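Feden Lab Teaches a Robot Arm When to Stop Pouring

GRUVHAM, September. I've spilled more liquid this year than in the rest of my life put together, and I'm thrilled to say it has paid off! Our small group at Feden is releasing Skonuvby, a method that helps a robot arm pour from one container into another and decide for itself when enough is enough.

Pouring sounds easy until you try to write it down (go on, try it). You tilt, you watch, you slow down, you tilt back, and you do most of that without thinking. Robots tend to tilt on a schedule, so a thicker liquid or a fuller cup throws them off. Skonuvby looks at the stream and at the liquid in the bowl at the same time, and it keeps adjusting the wrist the whole way through.

We trained it on 583 pours that people guided by hand, then let the arm loose on 142 of its own with liquids it had never met. We worked on an ordinary speckled counter with plastic basins, bowls and cups, the kind of thing you'd have under your own sink.
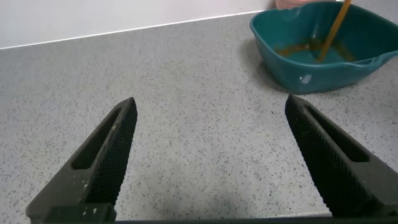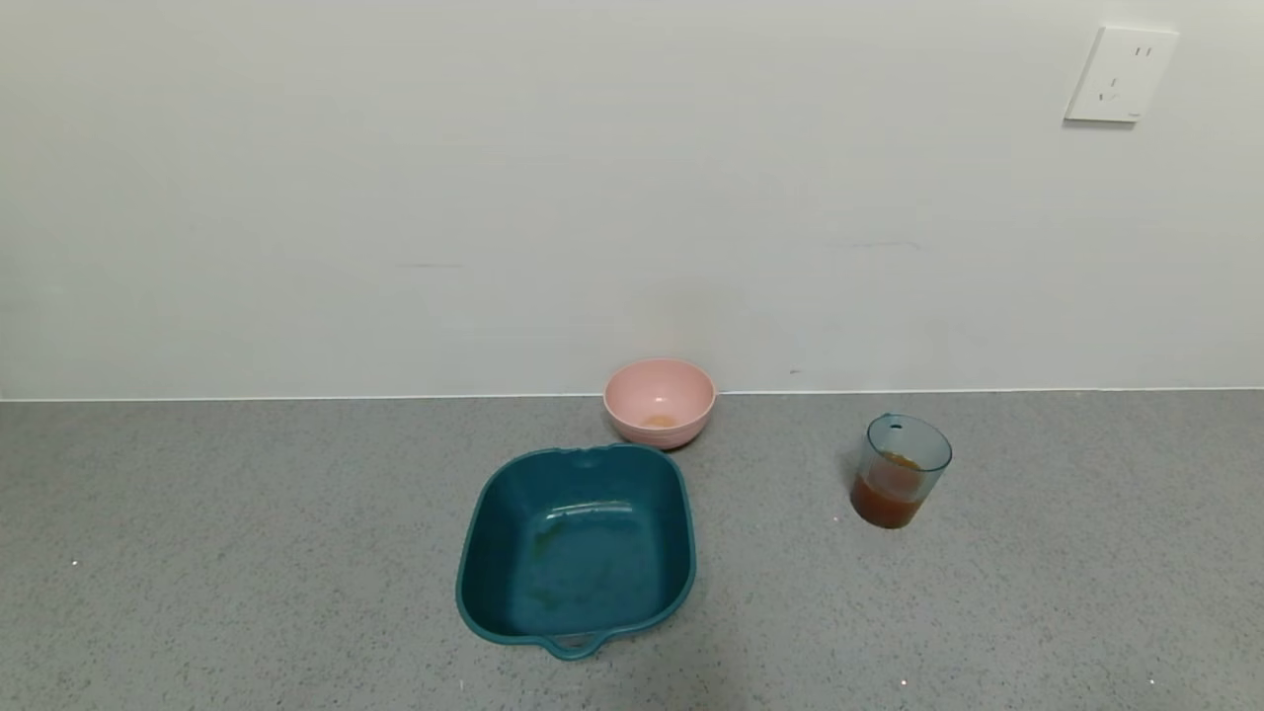
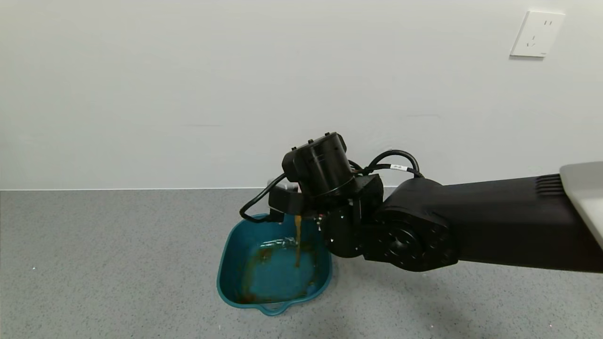
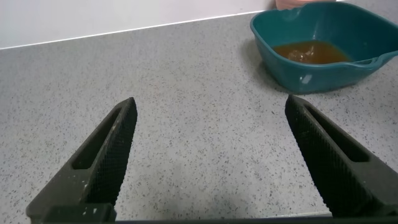 The part I'm proudest of is how little data a new liquid needs. Give the system 15 short practice pours and it picks up the rhythm, whether you've handed it something runny like tea or something closer to syrup. Earlier versions of our own code wanted a whole afternoon for that, and a lot of paper towels.

The trick, if I can call it that, came from my colleague Thibault Sabatier, who kept pestering me to stop measuring the cup and start measuring the bowl. We have two networks now. One guesses how fast the liquid is leaving, the other guesses how fast the level is rising, and when they disagree the arm slows down until they make up. I fought him on this for weeks and he was right, so there it is in a press release, Thibault, you can frame it.

It still has trouble with anything that foams, and clear water is harder for it than colored liquids (the edges of the stream are tough to pick out against a pale wall). We're working on both this fall, along with narrow-necked bottles, which I'm dreading a little.

The code, the full set of recorded pours and a plain-language write-up are all free to download from the Skonuvby project page. If you run a teaching lab or a food prep kitchen and want to try it on your own arm, please write to us! The Price Room at Feden is open for live demos every afternoon at 2 through the end of the month, and you're welcome to bring your own liquid as long as it's safe to drink.

Media contact: Skonuvby project desk, Feden, Gruvham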